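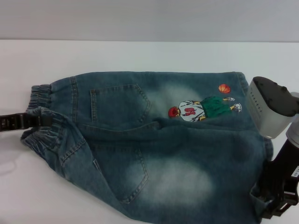 Hand-me-downs: keep, pass on or sell?
Family Life board > Clothes and kit

hollybush_lane
Hello all, long-time reader and very occasional poster. I'm hoping for some wisdom because I have reached the stage where the landing cupboard won't shut. My eldest is seven and shoots up every time I turn my back, and my youngest is only 2, so in theory everything she grows out of ought to go in a bag and wait for him. In practice I've got bags going back years and no idea what's in half of them. Last October I bought him a winter coat and then found a perfectly good one a week later, underneath the tent.

So what do you all do? Do you keep everything, or just the good things, or do you let it all go and buy again second-hand when the time comes? The jeans are what I struggle with most. They cost the most new and I always think they'll last, and I have a whole drawer's worth in sizes that fit neither child.

marrowfat
Oh, I feel this one! We had the same cupboard, or its twin. What helped us was one box for each size and a rule that when the box is full, something has to come out before anything goes in. I write the size on the end in thick pen, and on the lid I put what's missing, so "no pyjamas" or "needs wellies". It sounds terribly organised but it takes ten minutes at the change of season and I do it with the radio on.

On jeans, I'd keep the ones with elastic at the ankle and let the stiff ones go. My boys never wore anything with a proper button until they were well into juniors, and the cuffed sort can be worn a bit too long without dragging in the puddles.

Tinderbox_Sue
I'm going to disagree a little, I hope you won't mind. Five years is a long while to store anything. By the time yours gets there the elastic may well have perished (I've had waistbands go crackly in the loft) and he will have opinions of his own. Mine wouldn't touch a thing his sister had worn, whatever the colour, and I'd carried those bags through two house moves. I'd pass it all on now while it's some use to somebody and trust that the same will come back to you.

marrowfat
Elastic goes in a loft because of the heat though, Sue. In an indoor cupboard mine have been fine. I do take your point about the opinions!

Kaisu Kinnunen
We do a swap at the hall in Fanderen twice a year and I would warmly recommend starting one if there is nothing near you. You bring what you have, everything is laid out by size on the long tables, and you take home what you need, and no money changes hands at all. The first one was me, my sister and 4 other families and a great deal of cake. At the last one we had 600 pieces of clothing through the door, and I know because my daughter sat with a clicker all morning and would not be parted from it.

What goes quickest is always denim and waterproofs. What comes home with us again is babygrows, heaps and heaps of them, and those go on to the hospital shop.

hollybush_lane
Kaisu, that sounds lovely, and I'm rather tempted. Do people mind if things are faded? Some of ours have that washed-out look on the seat and legs and I can't for the life of me remember if they came like that.

Kaisu Kinnunen
Not at all! Half of them are sold that way. Holes and broken zips we ask people to leave at home, or to put in the mending basket, where there is usually somebody glad of them for patches.

old_ellwood_road
Selling is worth a mention. I do a table at the Ellwood nearly-new sale and jeans make £5 a pair if they're clean and folded nicely, less if they're in a heap. Fold them lengthways, one leg on top of the other, so people can see how long they are without shaking them all out. I spent years folding them into little squares and then refolding them all day long.

I never sell single babygrows, only bundles.

Tinderbox_Sue
£5! I've never had more than £2 at ours. Perhaps I need to come to Ellwood.

old_ellwood_road
You'd be very welcome, but get there early, the parking by the church is dreadful.

Aarne Räsänen
A father's view, if it is wanted. I kept everything for three children and was glad of perhaps a quarter of it. What I was really glad of was outdoor clothing, snow trousers, good boots that had been worn only one winter. Jeans wear through at the knee, and it is usually the first child who does it. I would keep two pairs in each size and give the rest away with a light heart.

marrowfat
I'd forgotten boots. Different feet though, Aarne! I was always told not to hand down shoes.

Aarne Räsänen
School shoes, no. Snow boots with a thick sock, I have never seen it do any harm, but I am not a doctor.

hollybush_lane
Thank you all so much. I've pulled everything out on to the bed, and I'm going with marrowfat's boxes for the next two sizes up, and everything beyond that is going to a new home. Kaisu, I may send you a message about how you got the hall, if that's all right? Ours wants a deposit.

Kaisu Kinnunen
Of course, please do. Ask if they will waive it for a morning booking, ours did.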